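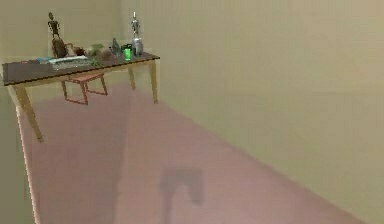

Niamh Flanagan told me that if I was going to write about moving to a small town, I had to start with the potluck, and that she would know if I left out the beans. So fine, the beans.

We had been in Grenisbridge for two weeks when a flyer came through the door about the October supper at the old Gamage hall. Bring a dish, it said, come hungry, six o'clock. I grew up in a city where you could live across the hall from someone for years and only ever learn their ringtone, so naturally I panicked and made enough baked beans for an army. (I doubled the recipe. Then I doubled it again!)

There were 15 dishes on the long table that night and four of them were beans. Mine came home almost untouched, and I ate them for lunch until I couldn't look at a spoon.

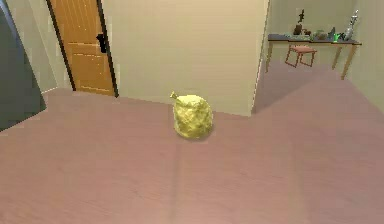
A yellow bundle on the floor, neck twisted.

But I met people. I met Niamh, who had brought the good beans and was very gracious about it. I met a man from over in Cargate who talked to me for most of an hour about drainage — his drainage, the county's drainage, drainage as a way of thinking. The population sign on the way in says 939, and I swear roughly half of them asked where I was from and then told me about a cousin who lived near there.
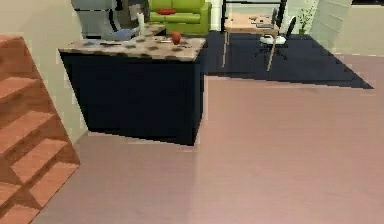

By the time the coffee came out I'd agreed to help with the spring plant sale and to take a kitten, and I don't remember saying yes to either one. The kitten is named Brinura, which was my daughter's choice, and she sleeps in the bean pot. I've been to every supper since. I bring rolls now, from the store, in the bag they came in, and they go faster than anything I ever cooked.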